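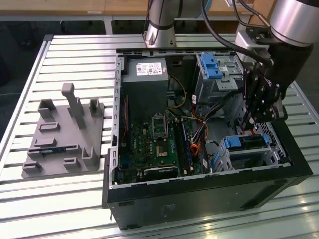 Frequently asked questions about buying a second-hand desktop from Munshi

Thank you for stopping by! We get a lot of the same questions by phone and at the counter, so we've gathered them up and answered them as fully as we can. If yours is missing, do ring us (we like a chat).

Where do your computers come from?
Mostly from offices that are moving to newer machines, and now and then from schools. We buy them in batches, so you'll often see several of the same model in the shop at once.

Will I lose anything by not buying new?
For letters, email, video calls and a bit of homework, very little. If you edit films or play the latest games, tell us first and we'll talk it through before you spend a penny.

Is the old owner's data gone?
Yes. Every drive is wiped fully before we put a system on it, and any drive that fails the wipe is taken out and destroyed.

How long is the guarantee?
Desktops carry 18 months and monitors 9. Keep your receipt somewhere sensible, please, though we can usually find you on our records if it's gone astray.

Can I add more memory later on?
Nearly always, and it's one of the kindest things you can do for a tired machine. Bring it in, or tell us the model over the phone, and we'll look up what it takes. Fitting is free if you buy the memory from us. 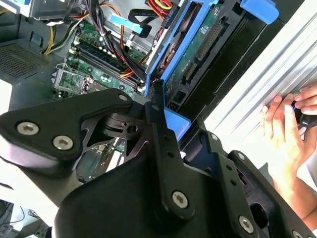

A desktop tower on its side with the interior open.

Which of your ranges should I choose?
The Kesitico is our small one, happy on a shelf or beside the telly. The Tretico is a full-sized tower with more room for extra drives, and prices for that one start at £184. If you're stuck between the two, come and see them side by side, there's no hurry at all.

Do you deliver?
We do, usually within 2 working days of your order if you're local. Larger orders go out with Furnex, who'll text you the evening before with a time slot.

Can I bring you my old computer?
Please do, working or otherwise! We'll give you something towards your next one if it's still useful, and recycle it free of charge if it's had its day.

Page last updated 2021-01-11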